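Repointing a rubble stone boundary wall: lime or cement mortar?

Community Help > Walls, Roofs and Masonry > Mortar and Pointing

Posted by Csaba Vida
October 17, 2025

I should be grateful for guidance on the repointing of a boundary wall at a property in Burelley. The wall is of random rubble, built in a local sandstone, and runs along the lane for the full depth of the garden. It is believed to be of the same date as the house, although the deeds do not mention it. The height varies with the slope of the ground, and the thickness at the base is 800 mm.

At some point a previous owner had the lane side pointed in a hard grey mortar, finished proud of the stone in raised ribbons. The garden side was left alone. On the lane side the faces of many stones are now flaking, and in places the stone has worn back so far that the mortar stands out like a shelf. The garden side has lost a good deal of its mortar but the stones themselves are in fair condition.

I have received two quotations. The first contractor proposes to rake out both sides and repoint in a cement and sand mix with a plasticiser. The second proposes a natural hydraulic lime mortar, at a price which is higher by 869 pounds. The second contractor also wishes to delay the work until spring.

I would ask the following of members. Is the additional cost of lime justified for a garden wall, as opposed to a house? Is it safe to remove the hard mortar without causing further harm to the stone? Finally, is the delay until spring necessary, or may the work proceed in October if the weather remains mild?

The wall is not listed, but the lane lies within a conservation area.

3 replies

Warrick Lowther
Reply marked as helpful by the original poster

The second contractor has given you the better advice, and I would accept the additional cost.

Sandstone of the kind used in most rubble walls takes in water and must be able to release it. In a wall pointed with lime, most of that water leaves through the joints, which are softer and more open than the stone. Where the joints have been sealed with a dense cement mortar, the water has to leave through the face of the stone instead. Salts collect just beneath the surface, frost acts on the damp stone, and the face comes away. The difference you describe between the lane side and the garden side is consistent with this, although the lane side may also receive more driving rain and road salt. The principle applies to a garden wall as much as to a house. A free-standing wall is in some respects worse placed, being wet from both sides and from the top.

On the removal of the old mortar, the following order of work is usual.

Begin with a trial area of one square metre, in a part of the wall which is not prominent. Use a plugging chisel and a club hammer, working from the middle of the joint and never levering against the edge of a stone. Angle grinders should not be used on random rubble. The joints are not straight, and the disc will cut into the stone at every turn. If the mortar comes away cleanly, proceed. If it brings the face of the stone with it, stop and consider leaving the soundest sections in place until they loosen of their own accord.

Rake out to a depth of at least twice the width of the joint. Brush out all dust and loose material, from the top of the wall downwards. Where the joints are deep or wide, they should be packed first with mortar and small pinning stones, and this allowed to stiffen before the final pointing is applied.

Dampen the joints thoroughly before filling. This step is often neglected. Dry stone draws the water out of a lime mortar before it has had time to set, and the result is a weak joint which can be rubbed out with a finger. A hand sprayer is sufficient for small areas. For longer runs, clean mains water should be drawn off into lidded containers at the start of the day, and tools should be rinsed in a separate bucket so that lime and grit do not enter the household drain. 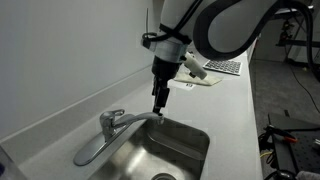 Mortar and timing

For a wall of this kind I would suggest a moderately hydraulic lime (NHL 3.5) with a well graded sharp sand, in the proportion of one part lime to two and a half parts sand. If the stone is very soft, NHL 2 may be preferable for the body of the wall, with the stronger grade kept for the copings. Ask for a sample to be made up and allowed to dry before you approve the colour. The finish should be slightly recessed or flush, and beaten with a stiff brush once the mortar has begun to harden. Ribbon pointing should not be repeated.

As to the season, lime mortar should not be placed below five degrees, and it must be protected from frost for some weeks afterwards. A mild spell in October is of little help if hard frosts follow in the next month. Covering the wall with hessian and sheeting is possible but adds to the cost. A delay until spring will do no harm, provided that any loose copings are made safe in the meantime.

You should also speak to the planning department. Like-for-like repointing does not normally require consent in a conservation area, but taking down or rebuilding a length of wall may do so, depending on its height.

Pulach

Cement is fine. My wall was done in cement years ago and has given no trouble. It is brick, however, so perhaps the position is different for stone. I would put the money saved towards the gate.

Valderrama

I agree with Mr Lowther in substance and would add two points arising from our own wall at Cliltanon, which was repointed in lime over two seasons.

The first concerns the top of the wall. Members often spend a large sum on the faces and leave the copings as they are. If water is entering from above, new pointing will not last, whatever it is made of. We lifted and rebedded 68 coping stones before any work was done to the joints, and the contractor found the core beneath them to be washed out to a depth of 275 mm in the worst section. The voids were filled with stone and lime mortar in layers. I would ask both of your contractors whether they have examined the copings, and whether the price includes them.

The second concerns the quotation itself. It should state the type of lime by name. The phrase 'lime mortar' is used by some builders for a cement mortar to which a quantity of bagged hydrated lime has been added - this is a different material and will not give the result you want. It should also state the method of raking out, the depth, the finish, and who is responsible for protecting the work after each day.

I would differ from Mr Lowther only on the matter of leaving sound cement in place. We did so along one stretch and it was a mistake in our case, as the stones around it have continued to flake. If the trial area is successful I would remove all of it.

Csaba Vida

I am obliged to all who have replied. I have asked the second contractor to carry out a trial area on the lane side and to provide a separate price for the copings. The main work will be left until spring.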